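Buvport Vistus 6 Migration Kit
Move your files, programs and settings from an old Windows PC to a new one

If you have been putting off replacing the family computer because you dread the weekend it will eat up, we made the Vistus 6 kit with you in mind. It comes with a transfer cable, a license for the Vistus 6 software and a printed quick start booklet that Sheila Sugden wrote for her own relatives before we talked her into letting us put it in the package. You plug one end of the cable into the old machine, the other into the new one, and the software asks you a handful of plain questions about what you want to bring along.

Most people bring everything, and that's fine! But if your old hard drive is anything like ours, there are folders on there you haven't opened in years, and Vistus lets you untick them one by one before a single file moves.
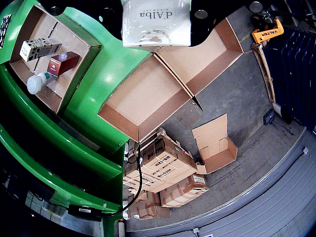
What comes across

Documents, photos, music and video, with the original folder layout kept just as it was
Browser bookmarks and saved downloads
Mail folders and address books from most desktop mail programs
Wallpaper, sounds, power settings and desktop icons
Many installed programs, as long as they can run on the newer version of Windows

A word on that last one. Programs that are tied to a license key will often ask for it again on the new computer, so please dig those emails out before you start. Antivirus software should be installed fresh. Hardware drivers are left behind on purpose, and Windows will fetch the right ones for you.

What you need

Two computers running Windows 10 or Windows 11, each with a free USB port. The new one needs at least 3 GB of free space for the software and its working files, on top of the room for whatever you are moving. You don't need an internet connection for the transfer itself, only to activate the license.

If the old computer won't start anymore, you can still use the kit with the Godumik drive adapter, sold separately. Take the drive out, connect it through the adapter, and choose "Read from a drive" on the first screen.

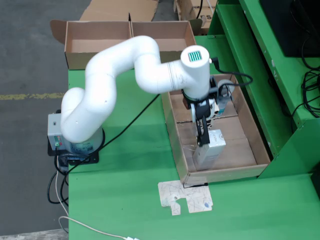

White robot arm at the green work table, with a white box in its gripper.

How long will it take?

We get this question more than any other, and I wish I had one answer to give you. It depends on the age of the old drive, the speed of the USB ports and, most of all, on how many small files you have. A folder of 3,000 tiny files can take longer than one enormous video. Our advice is to start after dinner, turn off sleep mode on both machines and let it run overnight. If the cable gets bumped loose, plug it back in and Vistus will pick up at the last finished file.

Nothing is erased from the old computer, by the way. Keep it on a shelf for a few weeks until you're sure you have everything (there is always one recipe or one tax form).
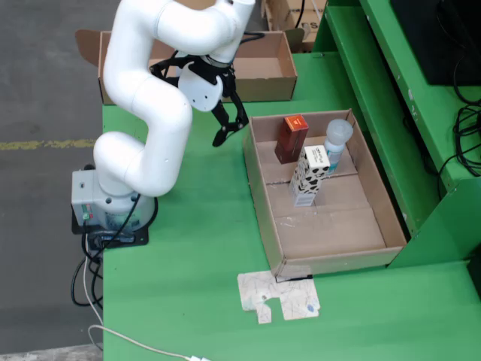 When you do feel ready to let the old machine go, the Mogensen wipe tool is included on the same license, under Extras. It asks you to confirm twice, and we would rather keep it that way.

Licensing and support

Each kit covers one transfer between two computers, and you can repeat that same transfer as often as you like for 18 months. Oratile Mnguni and the support desk answer email in the order it arrives, and they are very patient with beginners. Include the log file if you can; the button for it is at the bottom of the Help screen.

Page updated Sun 20 July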